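Two arms and a table full of snacks
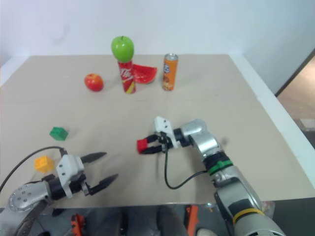
Right gripper on a small red piece, green apple up on the can.

So the sorting bench at Verkatmont has been ours since June, and my job has changed more than I expected. I used to pack 700 parts a shift by hand. Now I set up the table, watch, and write down every dropped piece — my wrists are thrilled!

Yeshi misses the chatter on the old line (me too, a bit). Karim got moved to training and loves it. They still haven't told us what happens to the night shift, and I keep asking.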